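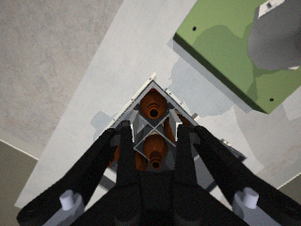
Ticket: crate unloading cell, equipment sizing before purchase
Site: Ulside
Status: open, waiting on quote

Request is for one arm and one two-finger gripper to move bottles between a divided crate and a tray. Budget line is 975 for fingers and pads. Skaderar quoted 14 weeks on the arm. Finger clearance at the dividers has to be settled before the order goes in.
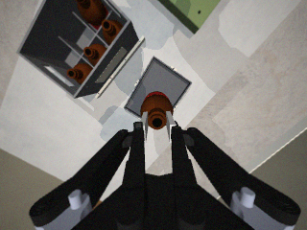
Zoltstead, December

Simulation review. Grip point is just below the mouth, one silver pad per side. Add 2 spare pad sets to the order. Tennant to confirm the price holds for 8 cells. 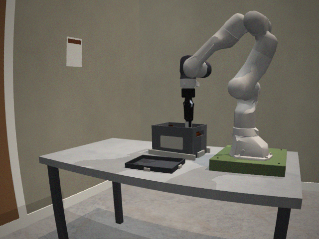
Cell layout in simulation: arm on green base plate, crate with locating strips, tray at front.

Open item: base plate is missing from the quote. Requested a revised copy.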